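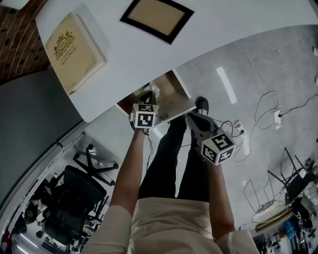 What I learned at the rent meeting

14 April 2023

My landlord is now an app. I don't mean he uses one. I mean that when the heat quit in the back bedroom I typed my feelings into Urent, and Urent wrote back that my feelings had been assigned a ticket.

So when the tenants at Uvside, the long brick building by the feed store, called a meeting, I walked over with a folding chair and a bad attitude. There were 18 of us in a laundry room. The dryers kept running the whole time, so everybody had to make their points between buzzers.

Nattawut Bunnag ran it. He has lived in that building longer than the current roof, and he had a stack of letters from Culta, the management company, going back to last July. Every one of them used the word "community." Every one of them raised something: the parking fee, the trash fee, a fee for paying fees by check. One family on the second floor is out an extra 47 dollars a month before anyone even mentions rent.

A guy from the county came too. He told us there is a relocation fund that pays up to 3000 dollars per household. Relocate to where, a woman asked. He said that was a great question and wrote it down.

I had planned to sit in the back and be clever. I left with a clipboard and five doors to knock on, all of them on Kongkaew Street, home of every large dog in town. Two doors down so far. One signature, one lecture about the school levy.

My ticket is still open, by the way. Urent would like me to rate the experience.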